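Zupan FAQ - grip tracking and session tooling

Last touched in September. Ask Cameron Waaka if something is wrong, or just fix it.

What is Zupan?

The bit of software between the raw recordings and the policy training. It reads a session folder, works out where the gripper was and how far the fingers were open, and writes one clean file per episode. It doesn't train anything. It doesn't drive the arm either, that's Evari.

What do I need installed?

Python, the Lurham package (our shared maths and file readers) and 6 GB of free memory. No graphics card needed unless you turn on the learned matcher. On a laptop without one, leave it off, it will fall back to the processor without telling you and you'll wait all afternoon.

How do I run it?

zupan run SESSION_FOLDER

Then wait. Progress goes to the terminal, everything else goes to zupan.log in the same folder. If it stops at stage 2 it's nearly always calibration. See further down.

Why does it want a mapping pass first?

It builds a map of the room before it looks at any episodes, then places each episode inside that map. Slow sweep, both ends of the table, some wall, some door frame. Don't wave it. A bad mapping pass spoils the whole session and there's no fixing it afterwards, so check the map opens in the viewer before you record the rest.

My episode says LOST after a few frames. Why?

Usually one of these:
- moved too fast and everything smeared
- a big soft object filled the middle of the view
- plain wall and not much else

The tracker needs corners that stay put. Table edges, door panes, chairs, a printed mat are all good. Whatever is in the fingers is bad, because it moves with you, so the tracker thinks you're standing still.

Does Zupan mask the held object?

Partly. There's a fixed mask for the gripper body and fingers, and a soft mask for the area between the fingertips. The soft one grows when the width reading says something is being held. Works well for cups and boxes. Less well for tissue, fabric, bags, anything that spills out past the pads.

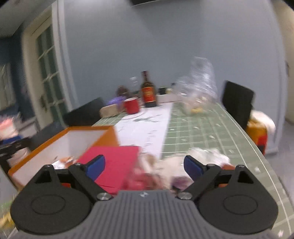

For floppy stuff set soft_mask to wide in the session config. You lose some features near the middle but the pose stops sliding. We ran 200 episodes both ways and wide was better on soft objects, slightly worse on everything else. So don't make it your default.

How is finger width worked out?

From the pads. They're blue, we segment on colour, fit a line to each one and take the gap. Then a lookup from the calibration file turns the gap into millimetres. If there's a lot of blue on the table the segmenter can wander, check the debug overlay.

Calibration fails with "not enough views". What now?

Redo it with the board closer to the corners of the lens. The lens is wide and straight things near the edges come out bent, so the middle alone tells the solver very little. 9 good views is the minimum, more is nicer. Keep the board flat, taped to something stiff.

Can I reuse an old calibration file?

Yes if nobody has touched the lens or the mount. If you've had the screws out, no.

What are the status codes?

OK - fine, use it.
SHORT - under the minimum length, skipped.
LOST - no pose for part of the episode.
WIDTH - pads not found for too long.
556 - not really a status, it's the exit code Evari gives when the file version is too old. Re-export with the current Zupan and it goes away. Yes we know it should be a proper message.

Can I trim an episode instead of binning it?

Yes. zupan trim, give it a start and an end frame. It keeps the orignal next to the new one. Don't trim through the middle of a grasp, the planner side hates it - you get a policy that closes its fingers in mid-air.

Does blur always mean I should throw it out?

No. A short smear while you move across the table is normal, the motion sensor carries it. Long blur plus a full grip is when the pose drifts. Look at the plot, not just the video. A jump in the line is bad, a slope is ok.

Where do finished files go?

Onto the Clelemley drive, under the session name. Evari picks them up from there overnight. If you need them sooner run evari pull by hand, but tell the others, it locks teh folder while it copies.

Will there be a Windows version?

Not planned. Someone got it going under a virtual machine but the viewer was very slow.

How do I report a bug?

Send zupan.log, the session config and the episode number. Not the whole video please.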